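Kapitel 4
Lagerhaltung und Bestellmengen

Lernziele
Sie können Bestell- und Lagerkosten unterscheiden und erklären, wie sich die Bestellmenge auf beide auswirkt.

Die Großbäckerei Filip verbraucht im Jahr 2592 Säcke Mehl. Raluca Mihăilă leitet den Einkauf und bestellt bisher jeweils 200 Säcke bei der Mühle Lanham. Im September war der Lagerraum überfüllt, ein Teil der Säcke stand im Flur. Seitdem prüft sie, ob kleinere Lieferungen günstiger wären.

Jede Bestellung verursacht Kosten, die nicht von der Menge abhängen: Anfahrt, Annahme, Buchung. Wer selten bestellt, spart hier. Dafür liegt mehr Ware im Lager – und mit ihr steigen Kapitalbindung, Raumbedarf und das Risiko von Verderb. Beide Kostenarten verlaufen also gegenläufig.

In Abschnitt 4.1 werden die Begriffe Mindestbestand und Meldebestand eingeführt. Abschnitt 4.2 behandelt die optimale Bestellmenge, zunächst als Tabelle, danach als Formel. Die Aufgaben zum Fall Filip stehen am Ende des Kapitels.
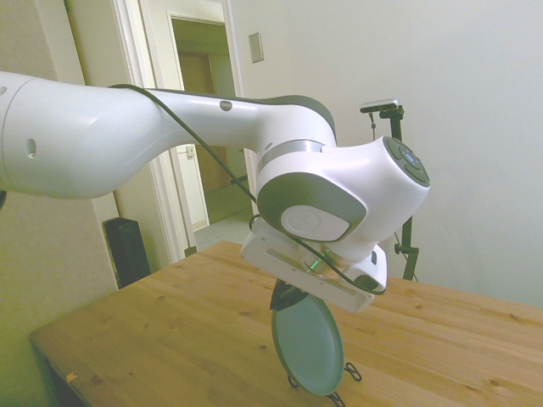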